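Ticket 229: Wire alerts on the foreign affairs desk publishing with wrong dateline and duplicate headlines
Status: Closed – fixed, follow-up item open
Opened by: Dorottya Farkas, foreign desk
Component: Folia (editorial CMS), Andero feed importer

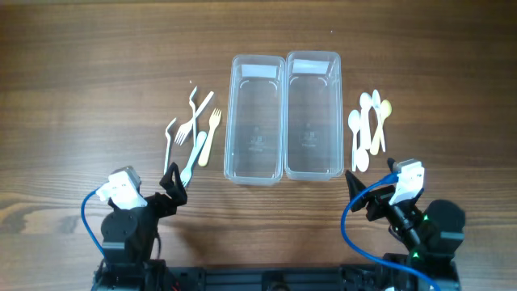 Summary as reported

Security and diplomacy alerts coming in from the Andero feed are appearing on the foreign affairs page twice. The first copy carries the correct dateline. The second carries the dateline of whichever story was last open in the editor. In the worst case so far, a statement by a foreign ministry spokesman on border talks was published under the name of a different capital. The desk caught it and pulled it, but the push notification had already gone out to phones.

The desk asks for this to be treated as urgent. A wrong dateline on a diplomatic story changes who appears to be speaking.

Environment

Folia production, two application servers behind the load balancer. Andero importer running as a scheduled job on the first server. Push notifications handled by Buvutitz, which reads from the published queue and has no access to drafts. Staging is a copy of production from May and does not receive live wire traffic.

Steps to reproduce (from the desk)

Open any story in the foreign section and leave it open in the editor.
Wait for an alert flagged "urgent" on the feed.
Look at the section page after the alert publishes.
The alert is there twice. The second copy has the dateline of the open story.

Could not reproduce on staging with a hand-made alert. The alert published once, with the right dateline.

Log, 09/01/2020

Entry 1
Pulled importer logs for the border talks alert. The importer received one message from Andero, assigned it an ID, and wrote it to Folia. No second message. The feed is not sending duplicates.

Entry 2
Checked the Folia publish log for the same ID. There are two publish events. The first is from the importer account. The second is from the account of the editor who had the other story open. The editor confirms not touching the alert. Session records agree: no click or keyboard save in that window, only the autosave timer.

Entry 3
Autosave should never publish. Asked the desk which browser and which layout they use. Everyone affected has the split view turned on, with the story on the left and the live wire list on the right. The staff who work in single view have not seen the problem. The staging test was done in single view, which explains the clean result.

Entry 4
Repeated on staging with split view on. Reproduced on the first attempt. The section page showed the alert twice and the second copy had the dateline of my open test story.

Entry 5
Reply from Dorottya Farkas: the desk wants to know if it is safe to keep working. Advised all foreign desk staff to switch to single view and reload the editor. Until the fix is in, urgent alerts go to "hold for review" and do not publish on arrival. This slows the desk down. She accepts the delay for diplomacy and security items but asks that election results be left on automatic. Results come through a separate template and do not use the dateline field, so this was allowed.

Entry 6
Found the cause of the wrong dateline. In split view, the right-hand panel refreshes when an urgent item arrives and takes focus for a moment. If autosave fires during that moment, it uses the item ID from the panel with focus and the form fields from the open story. Only fields that differ from the template default are sent. On a breaking alert, body and headline are locked to the importer, so Folia rejects those and keeps the originals. Dateline is not locked. It is overwritten.

This matches what readers saw: correct headline, correct text, wrong city.

Entry 7
Cause of the duplicate. The autosave request carries the status of the item it is saving. The alert is already live, so its status is "published". Folia treats a save with that status as an update and puts the item back in the published queue. The section page builds its list from the queue and does not check for an ID that is already present. Two entries, one story.

Entry 8
Buvutitz reads the same queue. It does check for repeated IDs, but compares the full record, dateline included. The changed dateline made the second copy look new, and a second push went out. Readers who had opened the first notification received another one with a different capital in it.

Entry 9
Searched the publish log for other cases. Four alerts were affected in total. One is the border talks item. The other three are a sanctions vote, a consular warning for travelers, and a short item on an ambassador being recalled. The desk has corrected the datelines on all of them and added correction notes to the sanctions and ambassador items. For the consular warning, the wrong dateline was live long enough to be picked up by the evening newsletter. Newsletter desk informed.

Entry 10
Side issue while testing. With the alert list set to its maximum of 500 items, the right-hand panel takes noticeably longer to refresh and holds focus for longer. This makes the fault more likely. Pálfi, the shared settings profile used by the foreign desk, has the list set to the maximum. The default profile does not. That accounts for the other desks not reporting it.

Entry 11
Patch written and applied to staging. Changes:

Autosave now takes the item ID from the form being edited and ignores panel focus.
Autosave requests can no longer carry a published status. A live item needs a manual save.
Dateline is locked on imported alerts until an editor takes ownership of the item.
The section page drops repeated IDs and keeps the latest version.

Tested in split view with autosave set to its shortest interval and a run of test alerts replayed from the importer logs. No duplicates. Datelines unchanged. Manual dateline corrections still work after taking ownership.

Entry 12
Patch applied to production, one server at a time. The first server needed the importer job to be stopped and restarted by hand. Alerts received in the gap were queued at the Andero end and came in normally after restart. Checked each one against the feed.

Entry 13
"Hold for review" removed for the foreign section. Split view can be used again after a full reload of the editor. An ordinary refresh of the wire panel is not enough – the old autosave script stays in memory until the whole page is reloaded.

Entry 14
Dorottya Farkas reports one editor still seeing the old behavior in the headline list. Checked the session. The tab had been open since before the patch. Reloaded, problem gone. Forced a sign-out for all remaining sessions older than the patch.

Resolution

Fixed in production. Caused by autosave using the ID of a newly arrived alert when the wire panel took focus in split view.

Open follow-up

Buvutitz should compare item IDs only, and send a second push for the same ID only when the desk marks it as a correction. Moved to a separate ticket with the notifications group. Until that is done, changing the dateline on a live alert by hand will still send a second notification. The foreign desk has asked for a warning message in the editor before the save goes through. Added to the same ticket.

Staging to be refreshed from production and given a delayed copy of the wire feed.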